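The Cheap Part Was the Robot

Lise Beaudoin had $4,000 left in her January budget and a catalog open to the arms. She runs purchasing at Ranard, a small packing outfit in Semholm, and she had been promised that a robot would pay for itself. She has been promised this by vendors before, once about a stapler.

The quote from Camach looked friendly enough. Then came the fingertips at $557 a set, and the mounting plate at $608, and a cable that was apparently a lifestyle choice. Nowhere did the quote mention a table.
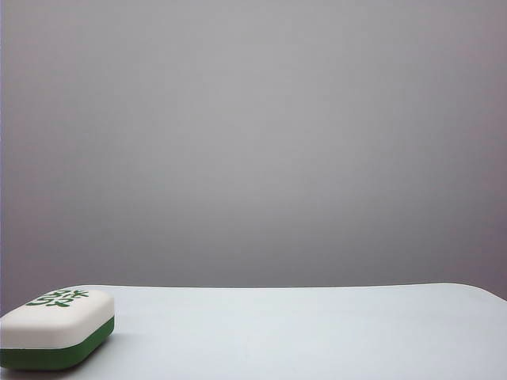
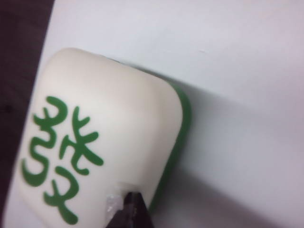
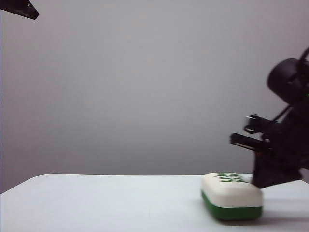

White over green, on a plain white tabletop.

"People budget for the arm the way they budget for a puppy," says Emiliano Bravo, who plans equipment for Engström and has signed for more arms than he cares to list. He tells buyers to price the fingers first, then the spare fingers, then the hours somebody will spend teaching the thing to pick up one object with rounded corners. Only after that should they look at the arm – by which point many have gone quiet.

Beaudoin did not go quiet. She asked for a loaner and got two weeks, along with a form holding Ranard liable for scratches. She also moved the training hours to their own line in the spreadsheet, where her boss would have to look at them. He has looked at them. The order is now planned for next year, with a second set of fingertips and, at her insistence, a table.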